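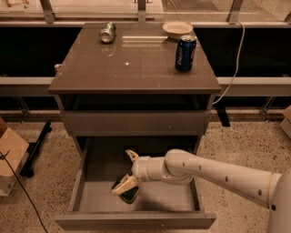

The brown bedside cabinet, bottom drawer open.

In May I moved to Brerisham with two suitcases, and I started to learn how little I need. My old apartment in Galumthorpe was bigger, but I paid 264 more every month, and half of the space was for things I never used.

The first rule I made is simple: before I buy something, I wait 7 days. I wanted a coffee machine from Mamell very much, and after one week I had forgotten it. With a desk lamp it was different. I still wanted it, so I bought it, and I read under it every evening.

Books are more difficult for me. I had 500 of them and I could bring only a few. The rest went to the secondhand store on Opoku Street, where they paid me less than I hoped. I was sad on the bus home, I must say.

Next month I will write about the kitchen, where I still have too many cups.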